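Subject: Re: Vanent suturing kit, trial offer

Genalyn Castillo wrote:
> Vanent will lend us the two-arm suturing kit through April,
> with 50 practice pads thrown in. After that it's 2338 a year
> for the service plan. Their brochure says a lab can be running
> stitches in 33 minutes. Any objections before I say yes?

One or two, yes.

Thirty-three minutes from what? From opening the crate, or from the point where their engineer has already calibrated both arms? The Bruretti people made the same kind of promise, and we all remember how many afternoons that ate.

I'd also like to know who makes the end pieces. The tool housing on the right arm is 3D-printed, with screw heads on the outside. Fine for a prototype – less fine on something with a yearly fee. Do we get the print files, or do we wait for Vanent to mail us a new one?
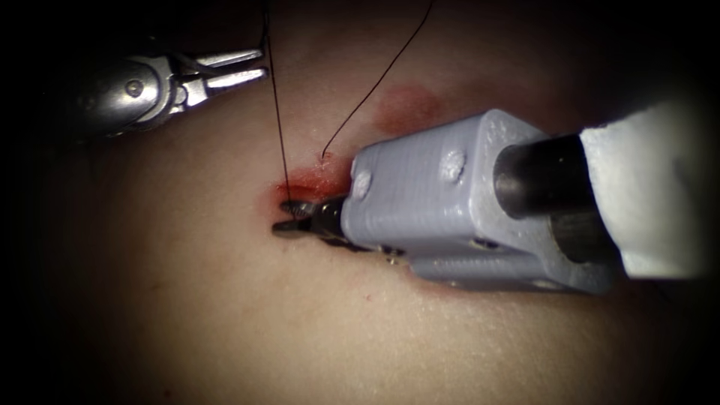

Thread handling is the other thing. Passing a suture between two grippers is where Usska fell down, and the brochure skips right over it. Ask for 60 stitches in a row, uncut, no operator touching anything. If they only send highlights, that tells me plenty.

Take the loan if it's free. Please don't sign the service plan yet.

Tagle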